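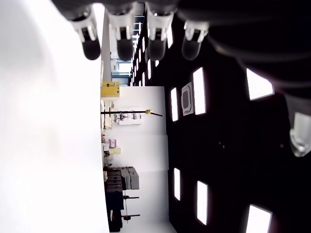 Black ceiling, white lights: a quick word with the fit-out lead at Sutik

Posted 8th November

Caught her between two deliveries, so this is short. She looked after the ceiling job at Sutik's new workroom on Golden Street and has been asked about it so often that she has a page of notes ready. Didn't use them.

First thing, why black? "It was grey before. Old tiles, brown rings on a few of them from a leak upstairs. We priced new tiles and we priced paint. Paint won." She wanted a dark green at one point. The landlord said no, then said yes to black, which she still finds odd.

The colour took longer than the painting. Four boards propped up in the corridor for a week, everyone walking past with an opinion. "Half of them said it would feel like a cinema. I did worry. You paint a ceiling black and people think the lid's coming down on them." And does it? "No. Once the panels are on you look at the panels. Mostly you don't look up at all, you've got work to do."

The panels, then. White, rectangular, in rows, bought through Nanex after another supplier let them down. 310 on the order for the whole building, workroom first. 12 came with cracked corners and went back the same afternoon. She'd like it known that Nanex swapped them with no fuss.

Getting the rows straight was the hard part. The room isn't square, old buildings aren't, and the fitters wanted to follow the wall. She wanted them to follow the desks. "We had a proper row about the rows. Then somebody got a string line out and we did it my way and then moved it a bit towards theirs."

The worktops are white as well, and I asked if that was a mistake with so much light overhead. Long pause. "It's bright. I'll give you that. On the first morning I had people squinting at me." They have dimmers now, five settings, and she says most teams leave it on the second. She would pick a matt grey top next time, or a pale wood if the money was there. White shows every pencil mark too. They get wiped down at the end of the day and she has stopped noticing.

Air conditioning I nearly forgot to ask about. It's up there with the lights and she fought for that, didnt want anything on the walls. "The walls are for pinning things to." The engineer from Todorova wanted the grilles black to match the paint. She said leave them, they're fine, it would be another fortnight.

Cost? Wouldn't give me a total. Did give me one figure - 1357 for the paint, rollers, sheeting and hire of the tower, which she thought was fair. The lights were "a lot more than that, put it that way".

Anything she'd do diferently, apart from the worktops? "Paint before the floor goes down. We did it after. I was on my knees with a scraper on a Sunday." And order spare panels. She has two in the store cupboard behind the coats and wishes it was six.

Then her phone went, delivery at the back door, and she was off. The upstairs rooms are being done next. Same black.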